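Perforated baskets for small parts: worth it or not?
Household & Storage > Sorting and Bins
5 replies

jescobedo_31
Everyone on here keeps telling me to switch from solid bins to the plastic baskets with holes in the sides. I have 40 solid ones and they work. What exactly am I supposed to gain? Sounds like paying for less plastic.

PriyaT
You can tell what's in them without pulling them off the shelf. I moved the kids' blocks over in September and quit labeling.

strickland_ig
Sorry, not buying it. Quit labeling and in a month you'll be dumping out three baskets to find one thing. Also dust. Holes let dust in, and small stuff falls out. I had a Waltgate basket that dropped beads all over the stairs.

PriyaT
Beads, sure. I said blocks. And mine get rinsed in the tub, basket and all, try that with a solid bin.

tobias_o
I'm between you two. Mine is plain white with round holes in rows, and it lives on the work table.

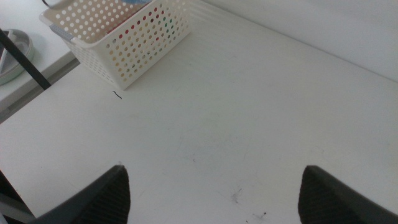
Sorting by color is the only thing the holes have helped me with, and not much. From the side you get dots of red, green, yellow and a pale orange, so I know the bright stuff is in there, but I couldn't tell you which piece is which. The rim is thick and rounded and I like that more than the holes. If Priya can really skip labels with these, her kids own a lot fewer things than mine.

strickland_ig
So you get dots. Thank you. That's my whole point.

jescobedo_31
Ok, dots plus a decent rim. I'll buy one, not 40, and put the clothespins in it. If they end up on the floor I'm blaming Priya.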